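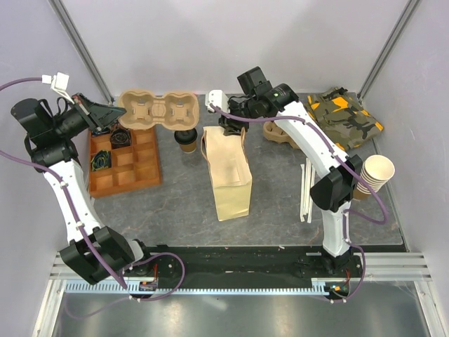
How long can an opened mascara stay at a makeup station?
Three months from the date on the sticker. If there is no sticker, throw it out.

Plesmont Beauty, Lukthorpe counter
Makeup station check, December 13, 2023
Checked by: Hamdia Abdella

Disposable wands stocked: OK. Two boxes in the drawer.
Tester lipsticks wiped with alcohol: OK.
Opening dates on mascaras and brow gels: FAIL. 12 of 16 dated. The other four were thrown out.
Pencil sharpeners clean: OK. One blade is getting dull.
Cream products scooped with a spatula: FAIL. Finger marks in a blush pot. Spoke to Ashwin Reddy.
Brushes washed and dried flat: OK.
Lids closed tight: OK, but the cap on the clear brow gel is cracked. Replacement ordered, ref. 2173.

Recheck of failed items: Kalkidan Derese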